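ok so I said I'd do a thread on moving a sourdough starter across the country and then back again. doing it now before work, excuse the typing

1/ starter's name is Gidus. no reason. it was the brand on the jar lid and it stuck

2/ I got it as a spoonful in a sandwich bag, left it on a radiator for a day by mistake, and it tripled. so the whole "starters are delicate" thing — not my experience

3/ first move was in April, apartment in Skitcombe to a sublet way further north. kitchen there sat at 68 most days. old kitchen ran at 82 all summer with the oven going. you would not beleive what those degrees do to a bread schedule

4/ in the warm kitchen: feed at 7 am, ready by lunch, dough in the fridge before dinner. in the cold kitchen: feed at 7 am, still sulking at 4 pm. I threw out two loaves before I worked out the kitchen was the thing that changed

5/ what I do now when it's cold: warmer water, bigger spoon of old starter, less fresh flour at a time. plus it sits in the oven with just the light on. CHECK THE OVEN BEFORE YOU PREHEAT. put tape on the knob. I have melted one lid

6/ people keep asking about flour. I use Mornico bread flour for the dough and whatever rye is cheapest for feeding. rye wakes it up faster. white flour keeps it milder. half and half if you can't decide

7/ tables. I knead straight on wood, no board. old planks with deep grain hold on to flour and the dough lets go easier. also you'll be scraping paste out of the cracks forever so pick your battle 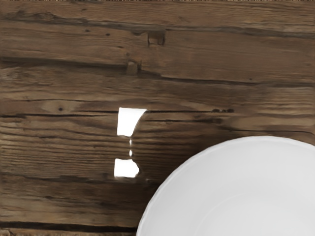

old planks, white dish. the grain on this wood!!

8/ cleaning that kind of wood: scrape first, dry, with a bench scraper. then a damp cloth. water before scraping = glue. learned that one slowly

9/ ok the actual move. options are (a) carry it live (b) dry it (c) freeze it. I have done all three

10/ live: small jar, stiff feed, like a ball of dough you could roll around in your hand. stiff starter moves slower and doesn't climb out of the jar. leave the lid loose. I drove 324 miles with it in the cup holder and a sock around the jar and it was fine. car smelled like beer

11/ do not use a tight lid. do not use a tight lid at altitude. do not do it even if the jar is "only half full"

12/ dried: smear it thin on parchment, leave it out overnight, maybe two nights if it's humid. it goes to flakes. crumble into an envelope. mine woke up after 10 months in a drawer, took four feeds and smelled like old gym shoes until the third

13/ frozen: works, least fun, slowest to come back. I only keep it as a backup to the backup

14/ label the envelope. I found one in a drawer and spent an evening feeding what was 100% powdered milk

15/ when you get where you're going, don't bake that day. feed it, wait, feed it again. the first loaf after a move is always a brick and people blame the starter. it's just tired and so are you. make pancakes out of the discard and go to bed

16/ discard pancakes since someone will ask: cup of discard, one egg, splash of milk, pinch of salt, half a spoon of baking soda right at the end. soda goes in last or you lose all the bubbles. orange zest if you've got an orange sitting there 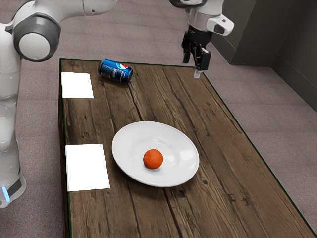
Trindade: wait, I've been putting the soda in first this whole time and then letting it rest like 20 min?? is that why they come out flat

17/ yes that's why lol. acid in the starter hits the soda right away, it foams up and then it's over. pan hot, butter in, THEN soda, stir, pour. you get maybe a couple of minutes

18/ Trindade also asked in dms if the water matters. if yours smells like a swimming pool leave a pitcher out overnight. mine doesn't so I use the tap. never once bought bottled for this

19/ gray liquid on top is fine. it's hungry. pour off or stir in, stir in if you like it more sour. PINK or orange streaks is not fine, throw out all of it, jar too. this is what the envelope is for

20/ fuzzy = also gone. don't scoop around the fuzz. I know you want to

21/ second move was back to Skitcombe, and the dumb part is I'd gotten so used to the slow schedule that I overproofed everything for a week. dough coming over the side of the bowl by noon. wrote the kitchen temp on the fridge door after that, I still do it, morning and night

22/ if you only do one thing from this thread do that. cheap thermometer, kitchen, write it down next to how long the starter took to double. after a week or so you've got your own chart and you can ignore everybody's times including mine

23/ oh and crust. forgot crust. if the new oven is gas it vents the steam right out, so lid on the pot for longer than you think. mine went from 20 min covered to 30. bottom was burning too so I stuck a sheet pan on the rack underneath, fixed

24/ ok late for work. will do rye loaves in another thread, the sticky kind, they need there own thing. if your envelope starter isn't bubbling by feed three tell me what flour you're using and how cold the kitchen is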